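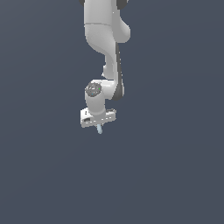

Hillik bus fares to rise in February

Single tickets on the Hillik town routes go up to 3 pounds, operator Lekus has confirmed. Day passes 6 pounds. No change for under-16s, for now.

Passenger group says it wasnt asked. "We had 430 replies to our own survey and sent the lot in," said Beatrice Mabula. "Not a word back."

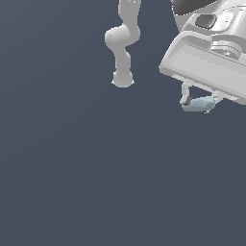

Two light-coloured robot arms against a plain grey background

Lekus blames fuel and driver pay — and says the number 55 will now run later in the evening, wich riders had wanted. Janka Vondráček, for the firm, said new timetables are being printed.
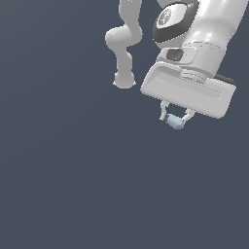 Where to get a timetable

Library, station kiosk, or on board.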